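Florneo Regatta Results
README for the results set and the scripts that tidy it

Florneo is a set of club rowing results from the Britstead regattas, typed up from paper programs, race sheets and, in one regrettable case, the back of a canteen menu. It holds 2552 rows, one for each crew in each race. If you rowed at Britstead and remember winning, you may want to stop reading before you get to the data.

What's in the folder

results.csv has the races. crews.csv has the crews and the seats people sat in, where anybody bothered to write them down. notes.txt has the arguments.

Columns in results.csv

season: the rowing season, named for the year it finished in.
event: boat class and grade, as printed in the program.
lane: 1 to 6. Blank for head races, which have no lanes, only opinions.
place: finishing order. DNF means did not finish, DNS means did not start, and SNK means what you think it means.
time: minutes, seconds and tenths. Hand-timed, so treat the tenths as decoration.
margin: copied exactly from the judge's sheet. "Canvas", "a bit" and "heaps" are all in there.

Where it came from

Corentin Barbier lent the programs, which had been under his stairs in a box marked TAXES. Savvas Panagiotou typed most of the sculling events and has asked me to say that the misspelt surnames were misspelt when he found them. I typed the rest and can make no such claim.

Times were entered twice and compared. Where the two entries disagreed we went back to the sheet, and where the sheet was unreadable we left the time blank. Savvas wanted to use the average. Savvas was outvoted.

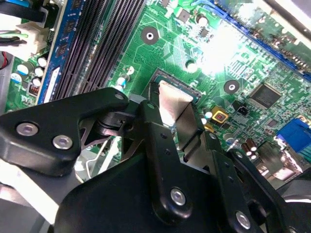

Page last changed: August, 10:40 pm

Known problems

The Oltska crews turn up under three spellings before the club settled on one. The tidy script merges them. It does not merge Oltska Masters with Oltska, as both clubs have written to us about this.

Course length is missing for the early seasons. The programs say "the full course", and the start was moved whenever the river was low, so please don't work out speeds from those rows and then tell a newspaper there was a golden age.

Novice eights in the wet season: two heats share a race number. The judge's sheet has them that way and the judge stands by it.

Running the tidy script

Put both CSV files in the same folder as the script and run ryu. Ryu is named after Corentin's old single, on the grounds that it also tips over if you look away. It writes a new file called results_clean.csv and leaves the originals alone. If it stops with "lane 7", open the file in a text editor and look for a stray comma in the crew name.

Using the data

Free for any club, school or nosy relative. Please credit Florneo and say which season you used. Crew members who would like their names taken out can ask, and we'll swap in the seat number. Coxes get "cox".

Corrections

Send a scan of the program or race sheet along with the row you think is wrong. Medals count as evidence if the event is engraved on them. Recollections go in notes.txt under your own name, where Corentin will reply to them at length.

Still to do: the lightweight fours, the second half of the schoolboy events, and finding whoever borrowed the green folder.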